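Thread on the Poner breakfast vote, as a few people asked me what happened and I only posted bits of it at the time.

Background first. Kereama was booked to play the Itville Pavilion in August. The support act dropped out with not much notice. Poner's breakfast show offered to let listeners pick a local replacement.

Bands sent in one song each. The show played them between 7 and 9 in the morning all week, then cut the list down to two. Voting was by text or on the station's website, one vote per number or email.

The final two were Platetti and a solo singer who goes by June Harbor. I knew of Platetti from the bar nights on Canal Street. I had never heard June Harbor before that week.

I voted for Platetti. Putting that here so people know where I stand before I go on.

The result was read out just before the 8:30 news. Platetti 2,612, June Harbor 2,575. The host read it twice and then went straight to traffic.

My phone went off for most of that morning. Half the messages were people pleased for the band and the other half wanted a recount. I was making toast. 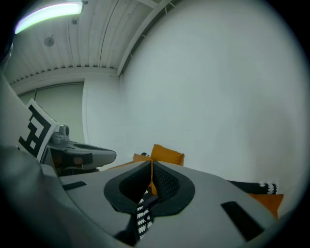

Gayan Mollah: the website vote was down for most of the last evening. I tried from my phone and my laptop and got the same error page on both. With a gap that small they should have kept it open another day.

Fair point, and Gayan was not the only one to say it. I had at least one cousin who gave up on the site and texted her vote in.

The station talked about it on air the next morning. They said the page had been slow, that texts were working the whole time, and that the result would stand. They did not say how long the page was slow for.

I don't think anything shady went on. A small station ran a vote and more people turned up for it than the website could handle. I do think they should have given the hours it was down, and I emailed to ask. I got an automatic reply with the competition rules attached.

The rules do say the station can accept votes by one method if the other one fails. It is on the second page. I read it so you don't have to.

June Harbor was good about it. She went on the show, sang one song live at the desk with just a guitar, and said she would be in the crowd for the gig. She got a lot of new listeners out of that. The clip was still being passed around at my work a week later.

For the people who keep asking, the live song was the slow one about the bus station. It is called "Last Stop Left." She says a proper recording is coming. No date yet.

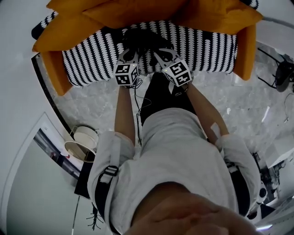

Orange armchair, black and white seat.

Back to it. The gig.

Doors were at 7. The line went past the pharmacy and around the corner when I got there. Two people near me were arguing about the website vote, which tells you how long this town can keep a thing going.

Platetti had a 30 minute slot. They used all of it. They opened with the song they had sent in to the radio, which I thought was a mistake, as it's the only one most of the room knew. It worked fine. People were singing by the second chorus and stayed up at the front.

The drummer had a new kit, or a borrowed one. The sound was much better than it ever is on Canal Street. You could hear the keyboard for once. I have seen this band a lot and did not know how much the keyboard was doing.

They thanked the station, thanked everyone who voted for them, and then thanked everyone who voted for June Harbor too. That got the biggest cheer of their set.

Then Kereama. 16 songs, including both from the first album that she usually skips. No long speeches. She had a cold and said so, and dropped the high part in "Paper Ferry" down so the crowd could take it.

She mentioned the vote as well. She said she had listened to both songs in the van on the way down and had her own favorite, and that she was not going to tell us which one. A man behind me yelled "June!" and she laughed and moved on to the next song.

Before the encore she brought Platetti back out, and then she asked if June Harbor was in the room. She was. It took her a minute to get to the stage from the back. They did "Paper Ferry" again, all of them together, with June on the high part.

I don't know if that was planned. June did know all the words, but so did everybody else there.

Some of the crowd had already gone to beat the parking lot traffic. Sorry to everyone who left early. I would be annoyed too.

Poner played a recording of it on the breakfast show the next morning. It is a bit muddy and you can hear somebody drop a cup. They have put it on their site under the show's page, so scroll past the weather.
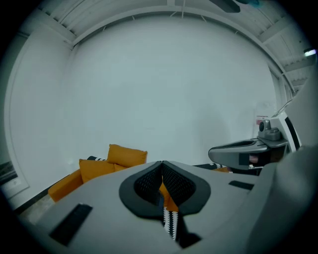
Mostly grey, with a bit of orange.

A few answers to things in my messages.

Yes, Platetti are playing Canal Street again. It is free before 8 and there is a small charge after that. They told me the set will be longer than the Pavilion one.

No, I don't have a spare shirt. The merch table ran out of mediums before Kereama came on. There were still larges when I left.

The host has said they want to do another vote for the winter show. He also said they are "looking at the website," and he said it in the voice of a man who has been asked a lot.

If they do run it again, I would like one long voting window and a count given out each morning. Gayan suggested text only. I don't love that, as my mother votes on the website and will not be moved off it.

I'll add to this thread if the station ever answers my email. For now the song is on their page and June Harbor's new one is still on the way.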